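Teleop in sim: arm blocks my view of the table

Forum > Teaching by demonstration > Simulation

tarn_lever
29 May 2025 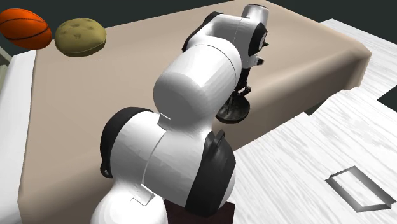
View from behind the base, gripper over the right-hand side of the table.

I'm recording demonstrations in simulation with a handheld controller. The task is to pick up the lumpy potato-looking thing next to the basketball and put it down on the near side of the table. My trouble is that the upper arm covers the middle of the table, so I lose sight of where I'm going on the way across. I have 389 episodes saved and I threw out another 15 where I knocked the ball. Should I move the camera or just get better at driving?

Gitex
Move the camera. If you can't see the middle of the table, a policy trained on that view can't either. You're making moves based on what you remember and it has no way of learning that.

pell_mell
I don't agree. Keep this view and add a wrist camera. I did 488 episodes on a drawer task with a view much like yours and the wrist camera did most of the work close in. The rear view only had to get the arm into the right area.

Gitex
A drawer stays where it is. A round ball next to a lumpy object is a different job. Before you close the fingers you want to see the gap between the two from the side.

tarn_lever
I can add a wrist camera easily enough. Would I have to record everything again?

obeidat_bench
Not if you logged joint positions and object poses. Replay the states and render from the new camera. Don't replay only the commands, the contacts may come out slightly different and you'll get drops that weren't in the original.

tarn_lever
I logged both. Good.

Ledcombe
Replay gives you new pictures of the old driving, though. If you were guessing your way over the middle, the guesses are still in there: pauses, overshoots, little corrections. I'd put the side view on your screen, record a fresh batch and compare.

pell_mell
Some corrections are worth keeping. If every episode is a perfect straight line the arm doesn't know what to do when it ends up slightly off.

Ledcombe
Corrections yes, long pauses no. I trim anything over 4 seconds where the arm isn't moving.

firnard_77
Also check your start pose. If you begin every episode with the gripper out by the right edge like that, you've got a long sweep over the table each time. I'd vary it.

tarn_lever
Most of them start near there. I'll vary it in the new batch, add the side and wrist views, and replay the old ones with both. Will post the success rates when I have them, probably July.

Gitex
Post the camera positions as well please.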